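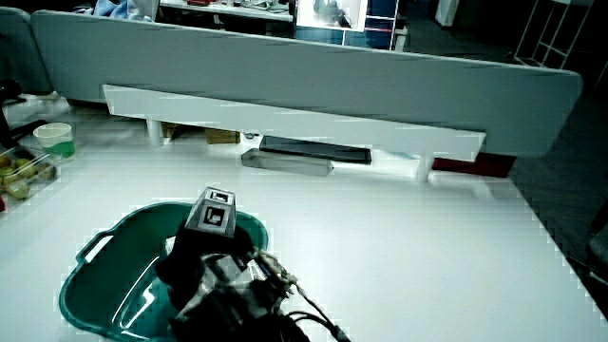

Plastic basin

A plastic basin (also called a wash basin, tidy basin or, where the walls are taller, a handled basket) is an open household container molded from a single piece of plastic. It is one of the humblest things in any home, and also one of the hardest to do without - it carries the washing-up, gathers the odds and ends at the close of the day, and waits patiently under the sink the rest of the time.

Form

Most basins are round or rectangular. The rectangular kind has generously rounded corners, which are easier to wipe clean and kinder to the hands, and a rim that turns outward to stiffen the walls. A handle is often made by leaving a long slot in the rim, wide enough for four fingers. Teal, blue and gray are old favorites, though nearly every color has been sold at one time or another. The Jidoler basin, a well-liked example, weighs 900 grams and has walls 5 millimeters thick at the rim.

Use in tidying

Filling a basin is a pleasant way to clear a crowded table. Small things along the edge, such as packets, toy fruit and cups, can be brought in one by one and then carried off together. In her household handbook, Gheorghița Onu suggests putting flat and folded paper items in first, where they will not roll about, and saving anything round for last.

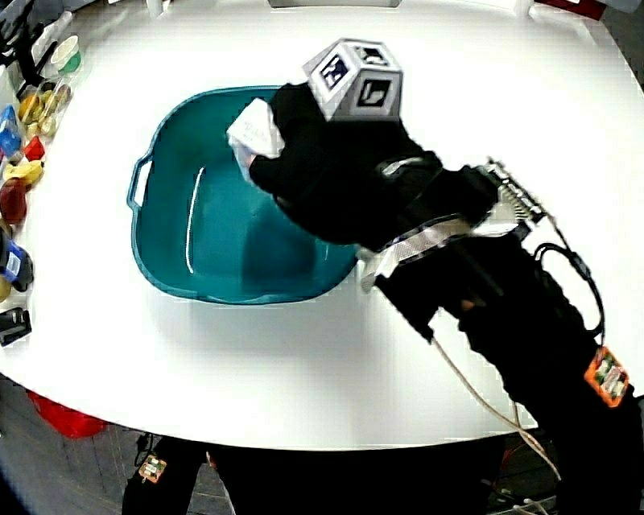

Use with fruit

Basins also serve for rinsing and sorting fruit, although for keeping it on the table many people prefer a shallow clear tray, which lets the ripest pieces be spotted at a glance.

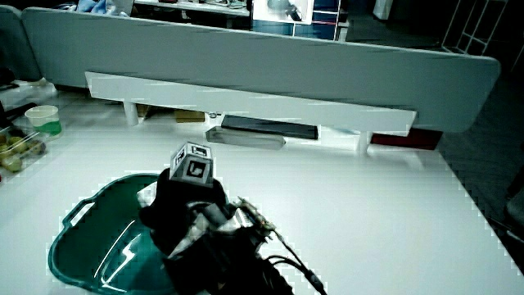
A teal basin with a slotted handle, beside a clear tray of yellowish-green fruits and a white cup.

See also: Bucket; Dishpan; Furetti tray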